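Movcombe Allotment Society, notes from the May meeting 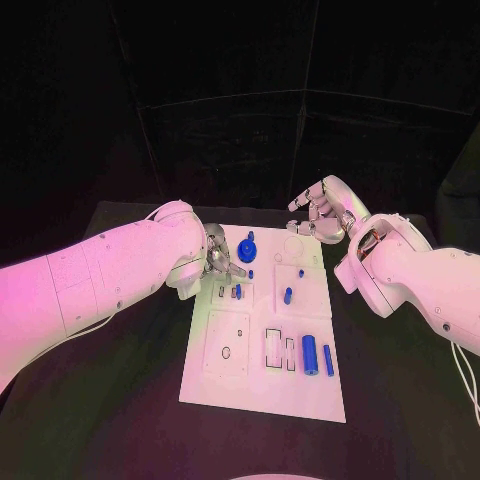
Minutes

Hi all, Pornthip here, taking notes again. We got going at 7:10 in the back of the Caron Café, with Dorian in the chair. Deepak, Jérémie and Rostam made it too, and sorry if I missed anyone who slipped in during the water talk!

Water. The old tank by the lower gate holds 2,000 liters and it's still losing some overnight. Rostam got a quote from Curnari for a new liner and we all winced a bit, but it's cheaper than a new tank so we said yes (Jérémie voted no, he wants the new tank). Rostam to book it.

Plot fees. They stay at $80 for a full plot. I asked for a half-plot rate again and Dorian says he'll look at it in the fall. I'm writing that down so he has to!

Seed swap. What a great morning, I came home with far too many beans. Deepak still has 26 packets of squash and chard at his house, so please go and take some.

Paths. Plot 90 is under water every time it rains. Deepak thinks the drain is blocked farther up, by the compost bays, and he and I are going to dig there and see.

Shed key. Whoever has the spare, please hang it back up.

Any other business. Jérémie wants to try Furkemeo netting on the brassicas, and he's paying for it himself, so go ahead.

We wrapped up at 8:40. Same place next month.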